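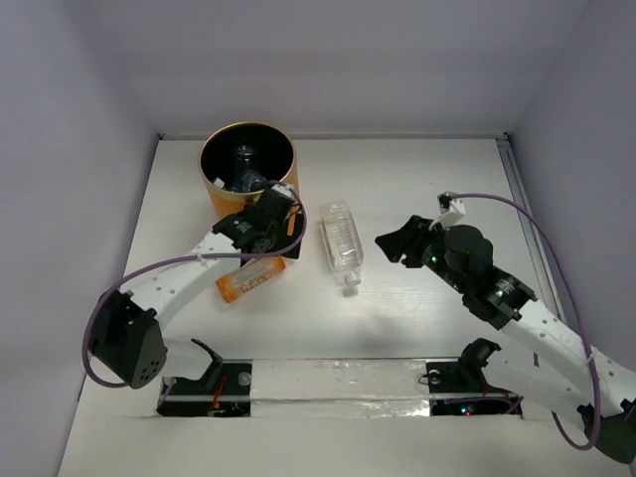 Two bottles on the table, with the orange bin behind them.

Prododdale Community Garden
Climbing Frames and Trellis Project
Progress report to the Sinaga Fund
Prepared by Yuk-lan Kong, project coordinator
2019-03-29

1. Where we are now

The grant was given to us for building supports for climbing plants along the north fence and over the two entrance paths. I am glad to report that the fence part is finished and the first path is almost finished. The second path has not started, and I explain the reason in section 3.

Along the fence we have now 60 metres of trellis. It is made of hardwood posts with galvanised wire between them, as in the drawing we sent with the application. The wire was tightened a second time in the first week of March, when the posts had settled in the soil. Two posts near the water tank were leaning a little and were set again in deeper holes.

2. Planting

We planted passionfruit, climbing beans and star jasmine. The beans went in late and the harvest was small, but the plants covered the wire well and gave shade to the seedling benches behind. The passionfruit is growing slowly. Our neighbours at Hidora nursery looked at the leaves and advised more compost and less water, and we are following this advice until winter.

The jasmine is for the entrance path. At the moment it is tied to canes with soft cotton ties. Plastic ties were used at the beginning and they cut into the stems, so we have removed all of them.

3. Delay with the second arch

The steel arches were ordered from Braketti. The first one arrived in good condition and is standing. The second one came with the wrong width and would not fit over the path with a wheelbarrow going through. The supplier has agreed to exchange it and will pay for the transport. We have dug the holes for the footings and covered them with boards for safety.

Because of this delay we ask for permission to move the completion date of the second path by 2 months. We do not ask for more money.

4. Money

Posts, wire and fittings were within the budget. Concrete was $200 more than planned, as the ground by the gate is sandy and the footings had to be wider. We covered this from the amount for tools, where we still had $600 after borrowing a post hole digger. The receipts are in the attached folder, in the same order as the budget lines.

5. Next steps

- Put up the second arch when the exchange is received
- Oil the hardwood posts before the wet weather
- Prune the jasmine and move it from the canes to the first arch
- Mulch the whole length of the fence bed
- Write plant labels in English and Chinese

One question remains open. Some gardeners would like to grow grapes on the second arch in place of jasmine. The colour in autumn would be beautiful, but the fallen fruit may make the path slippery. Please let us know if the Fund has any objection to a change of plant, as jasmine was named in the agreement.

Yuk-lan Kong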